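# Play food, plates and two smiley coasters

I have been sorting through our play kitchen bits for ages now, and this batch is the one I keep going back to! It's a mix: a few things came from the Wullstead swap shelf, the coasters are from Dreritz, and the rest turned up in a box marked 228 that I'd forgotten I owned. The whole lot cost me under 500 in Brurkville tokens (I had 433 saved up, and then the market was kind). Click around and enjoy.

**On the gray table**
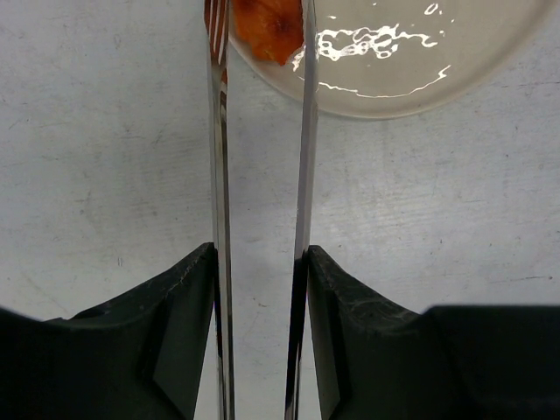
Tabletops matter more than people think when you're laying out toy food, and I've tried plenty of colors. Pale gray is my favorite so far. It's got scratches and wipe marks all over it, which I like, and anything orange really pops against it. The whitish see-through plate sits quietly up in its corner and lets the food do the showing off.

**The full spread**
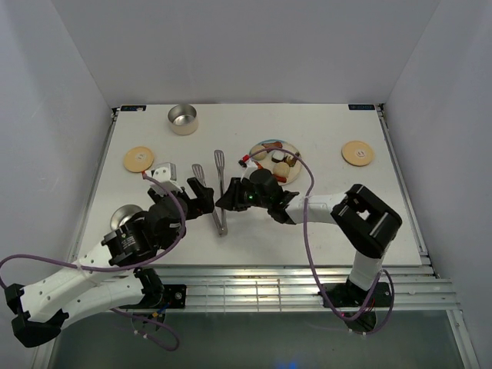
My rule for a good pretend meal is one sausage, something round, and something that could pass for a vegetable if you squint. After that I just pile on whatever is left in the box (the brown chunks are anyone's guess, I call them roast). Boonchu sells sets where every piece matches, and they're lovely, but I'd much rather have a jumble.

**A lighter lunch** 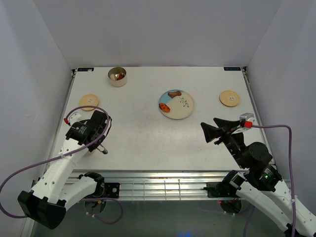
Small portions are fun too! I go back and forth on plates, plain ones one week and painted ones the next, and right now anything with a bit of green on it wins. Next up is the tea things, once I've found all the lids.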